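Pallstead Robotics Club – Draken team, the table round

February 13, 2023

6 min read

We use cookies to remember your settings and to see which pages get read. Accept / Manage choices

Quick one, typing this before the minibus form is due. Gallery from the Draken practice plus notes, so the Awasthi Cup lot and the parents can see what we're up to. Captions are short. Notes got long, sorry, scroll if you only want pictures.

For anyone new. Draken is the team, Drolluvico is our code, the Awasthi Cup is in August and has a home round this year. Home round means furniture. Last year was all blocks on a mat and we got comfy with blocks on a mat. Now it's table legs, cables, a round edge, somebody's bedspread. Big change. Half the team loves it, the other half would like the blocks back please.

The round is worth 100 points. Most of them are for grabbing and placing but there's a decent chunk at the start for the approach: bring the closed gripper up to the edge of a piece of furniture, touch it gently, back off. No shoving. No dragging cables about. Sounds like nothing and we lost three sessions to it.

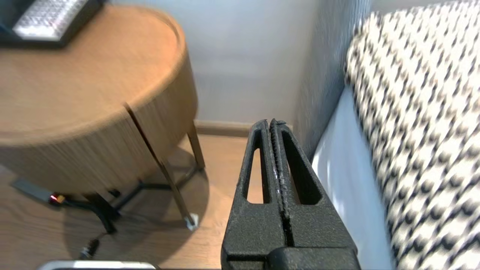

Round edges are the pain. With a square table you line up on the corner, go straight in, job done. With a round one there's no corner to line up on and every angle looks much like the last one. Drolluvico was written for square things. We've had to rewrite the bit that picks the approach line, twice, and the second version is shorter than the first so hopefully that's a good sign.

Fingers stay shut the whole way in. This was an argument. Some wanted them open so they'd be ready for the grab part straight after, which saves time on the clock. But open fingers means two tips to think about, and if one touches before the other the arm twists off line. Shut, it's one thing with one end. We voted, shut won, and we open them after backing off. Costs a couple of seconds. Fine.

Things learnt so far, no order:

– slow is slow, but fast then stopping hard makes the whole arm wobble and the wobble is what touches the table
– write the start position down. On paper. Not in the group chat
– don't change two settings at once, we keep doing this
– whoever is on the stop button does not also do the clock
– light matters more than we thought, see further down

Cables are their own problem. The rules for the home round say a room is left as a room, so nothing gets tidied for you. Touch a cable, lose points. Hook one and the run is over. So we've been practising low approaches near the skirting board, with the arm going in past a table leg, and that's where most of the swearing (mild) happened. A thin cable against a pale wall is hard to pick up. A curly one is worse as there's more of it, and it moves if you so much as breathe near it.

We tried teaching it "cable" as a thing to avoid. Middling results. Then we tried a plain no-go height, nothing below the table top unless told, and that was a lot better but you can't do the leg bit with it switched on. Now it's both, with the height rule dropping off only for the leg bit. Messy but its ours. 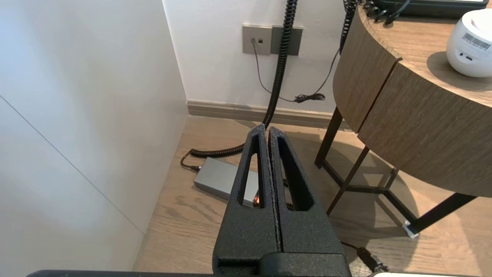

Down by the skirting. Curly cord on the floorboards, table leg to the right, fingers shut.

Numbers, as somebody always asks. We recorded 81 runs for the approach. Binned 21 of them. Leaves 60 to train on, which isn't loads, but the old set was all square table anyway and mixing that in made it worse. Why binned:

– started from the wrong place
– person doing the driving changed their mind halfway and went round the other side
– clipped the edge (you don't want it learning that)
– forgot to press record, then pressed record, then forgot to stop

The last one is a training issue for us and not for the robot.

Sorting took longer than recording. If you join the sorting rota please watch the whole run, right to the end, don't just skip through. A few looked perfect until the last second and then the tip slid along the rim. Those are the ones that matter. Put them in the maybe folder and two people look at the maybe folder. Two. Not one person twice.

Driving by hand is harder than you'd guess by the way. You sit there and think, it's a table, I know where a table is. Then you try to come up to it from underneath with the view jumping about and your brain goes on strike. The younger ones are better at it than the older ones. No comment.

We also split the drivers up, so it isn't one person's style all the way through. The first batch had one driver for nearly everything, and Drolluvico picked up a habit from it, a little swing to the left just before the touch. Quite sweet, completely useless. It went away once we'd mixed in the other drivers.

Light. Right. When sun comes in, the wood goes bright on one side and dark on the other, and the shadows have edges just as sharp as the table has. Sharper sometimes. First morning we tried it, the approach line kept aiming for where a shadow stopped. Closing the curtains sorted it but you can't close the curtains at the Cup, we asked. So now every session has some runs in sun and some without, and whoever's keeping the sheet writes which. Please write which! There's a whole page with nothing in that collumn.

Next up is the underside approach, coming up to the rim from below. Worth extra if you can do it. The arm has less room and the gripper hides a good part of what you're aiming at, so the last bit is done half on faith. We've set the speed to a crawl for that part. It's dull to watch, bring a book.

One more thing about touch. We have no proper sensor in the fingertips and no money for one before August. What we do is watch how hard the motors are working and stop when that jumps. Works ok on something heavy. A light table would just shuffle off across the floor before the number moved much. If anyone has a light round table they don't mind being prodded, bring it along, the team would like to be wrong about this.

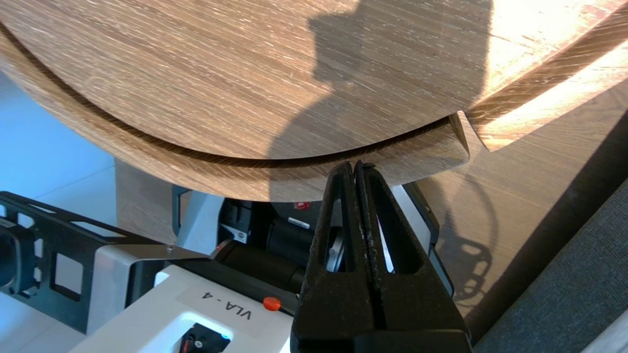
One reader has already written in to ask why we don't come at the rim from the side every time and skip the underside, seeing as the side is easier and the extra points can't be worth the risk. Fair. We did the sums on the back of a risk form and it's close. If the side approach is solid by the summer we'll try the underside as well, and if it isn't we won't. Decision gets made in August on the day, probably in the car park.

Still to do: spare fuses, tidy the cable box (not touching any jokes about that), a proper name for the maybe folder, and the Awasthi entry form, which wants a team photo and a paragraph about what Drolluvico does in plain words. Volunteers for the paragraph please. Not me, you've read this far, you know why.

Next session same place same time. Bring a charger. More pictures when there are some.

Comments (4)

Guest
My daughter came home and drove a spoon up to the edge of our dining table for half an hour. Very slowly. So thank you for that.

Draken parent
Is the minibus form the blue one or the one that came by email? I've filled in both to be safe.

Guest
We had the same trouble with shadows on a floor robot. Ended up recording the same route in the morning and again late afternoon, and that did more good than any of the clever stuff. Also 60 runs is not bad at all for one task, we got by with fewer. I'd look at your motor number on a few of the binned ones before you delete them, the clips could tell you where to set the stop.

Pallstead Robotics
Blue one is last year's! Email one please. And yes to keeping the clipped runs, they're in a folder, will have a look.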